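3.2 Storage and retrieval of small fasteners in home repair

Participants in the Fleston household survey were asked where they kept screws, washers, picture hooks and other small hardware, and how long they usually spent looking for a piece they knew they owned.

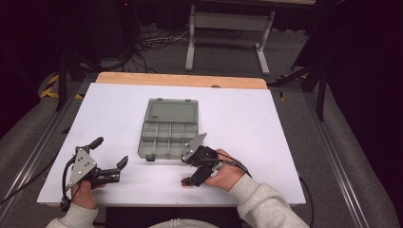 Figure 4. Open compartment organizer with a hinged lid and two rows of small compartments.

Of the 329 households that returned the form, most reported more than one storage place. The kitchen drawer was named most often, followed by glass jars, the original packaging, and divided boxes of the type in Figure 4. Tool chests were named less often than we expected from the pilot interviews, in which Muriithi spoke mainly with people who owned their homes. Renters made up a larger share of the full survey, and many of them owned a screwdriver and a hammer but no chest to put them in.

We grouped the answers by how the hardware was sorted. "Mixed" storage means that pieces of different kinds shared one container with no dividers. "Divided" storage means that at least one container had separate compartments, whether or not the person kept to them. "Packaged" storage means that leftover pieces stayed in the bag or carton they came in. A household could fall into more than one group, and the groups should not be added together.

People with mixed storage gave the widest spread of search times. Several wrote that they would give up after a few minutes and buy a new packet. One respondent in Galli, a retired upholsterer, kept all his tacks in a single cookie tin and said he could find any size by feel. His answer was kept in the data, although it pulls down the average for a small subgroup.

Divided storage was linked to shorter reported searches, but the difference shrank when we looked only at households that had moved in the past five years. Comments on the forms suggest one reason. Boxes are tipped on their sides during a move, and small washers can slip under the dividers if the lid does not press against them. Four respondents described sorting a box again after a move, and others said they had left it as it was.

Labels were less common than dividers. Where they were used, they usually gave the job ("blinds," "crib," "back gate") and left out the size of the part. Paisan, who coded the written comments, noted that job labels worked well for the person who wrote them and poorly for anyone else in the home. In shared households the second adult was more likely to report asking for help than searching alone. We did not ask who had set up the storage, and the form should be changed on this point before it is used again.

The search times are self-reported. A follow-up in Nimulari, with 15 households, will use a kitchen timer and a fixed list of parts. Visits are planned for April. The list includes a wall anchor, a cup hook and a flat washer, all of which were named on a majority of the forms. Results by type of dwelling are given in Section 3.3.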